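Simulated arm stops just short of the picture frame corner. Is it my tool offset or the sim?

Asked by plimivitz_garage in Home Builds & Shared Workshops
Viewed 30 times this month

I'm building a wall-straightening arm. Yes, for pictures. My house is old, the trucks go by, everything I hang drifts, and I have decided that the sensible response is six joints and a pointer on the end. My wife, Miroslava, owns a level and has opinions.

Before I let the real thing anywhere near drywall I'm running it in simulation. I modeled a room with a wall, a door and a bit of lawn outside so it feels less like a basement, and hung a poster on the wall as the target. The job is simple: bring the tip to the lower right corner of the frame, touch, then nudge.

It gets to the nudge pose and the log says "contact: none." Then it nudges the air, very confidently, and reports success. I've been at this since August. Joint angles match what I asked for. The tip looks close enough that I keep wanting to call it done.
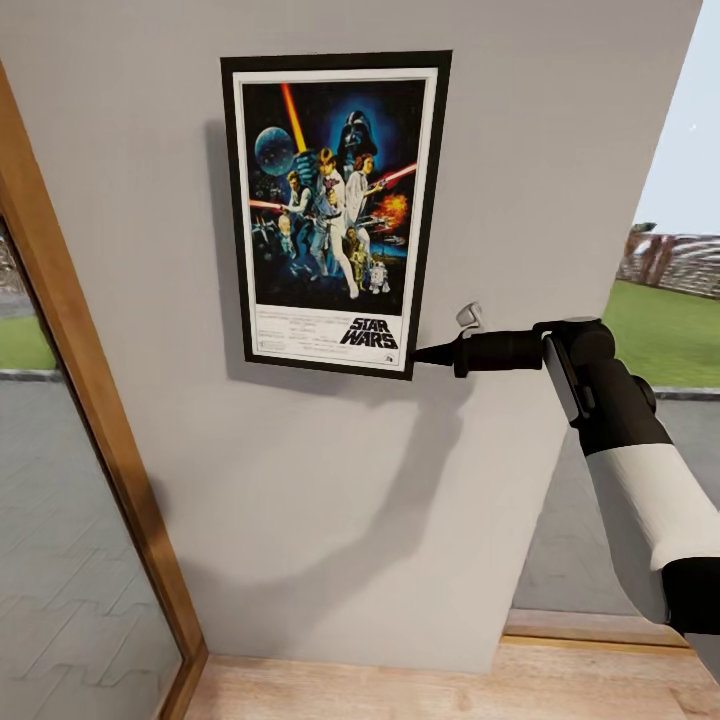 Tip at the lower right corner of the frame, log still says no contact.

Things I've tried: slowing the approach, shrinking the time step, and re-entering the tool length by hand (twice, because I typed it into the wrong file the first time). The frame stands out from the wall a little, as a real one would, and I did put that in the target position. I think.

The collision shapes were generated automatically by Trindesero when I imported the arm. I haven't looked at them. Should I?

3 answers

Answer from Nicanor Carrasco (accepted)

Yes, look at them. Turn on the collision view and turn off the pretty one. Automatic import loves to wrap a tapered tool in a plain capsule, or to quit before the thin end, and then the part you see poking at the frame doesn't exist as far as the physics is concerned. Mine ended 8 mm short of the tip and I spent a weekend blaming the motors, which were still in the box.

Check in this order:

1. Collision shape of the tool. If it stops early, add a small sphere at the very tip and fix it to the tool link.
2. Collision shape of the picture. If you imported it as a flat panel, the frame may be for looks only.
3. Tool center point. Command the tip to a known spot on the bare wall and read back the position. If it's off there too, your offset is wrong and the picture is innocent.

Also, don't judge a gap from one viewpoint. You're looking at the wall from an angle, and a tip hanging in front of a corner looks a lot like a tip on it. Swing the view so you're looking along the wall.

And change your success check. Right now it sounds like "the arm finished moving" counts as a win. Compare the frame's angle before and after.

Answer from putine_bench

had the same thing, reinstalled everything, went away. came back 2 days later. reinstalled again. so maybe don't do that

Answer from halás77

Not really an answer, but two dabs of poster putty on the bottom corners and it won't drift. Costs less than one servo.

Comment from plimivitz_garage on the accepted answer

It was number 1. The capsule quit well before the point. Added the sphere, got contact on the first run, and the arm shoved the poster clean off its nail, so now I have a force problem. New question coming. As for the putty, Miroslava has seen that answer and would like to buy halás77 a drink.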